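Chapter 4
Folds and Drape

Cloth is woven from two sets of threads that cross at right angles. Pull along either set and it hardly gives. Pull across them, at 45 degrees, and it stretches — this direction is called the bias. Dressmakers in Sturkville were cutting skirts on the bias long before the mill there grew to 800 looms.

This chapter covers three topics:

4.1 Grain and bias
4.2 How weight affects drape
4.3 Creases and how they set

You will need a plain cotton square, 60 cm on each side, for the exercises. Wash and press it first. Section 4.1 begins with the triangle fold, which puts the long edge on the bias. 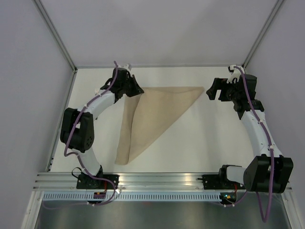

4.1 Grain and bias

Lay the square flat and find the selvage, if there is one. The lengthwise grain runs parallel to it.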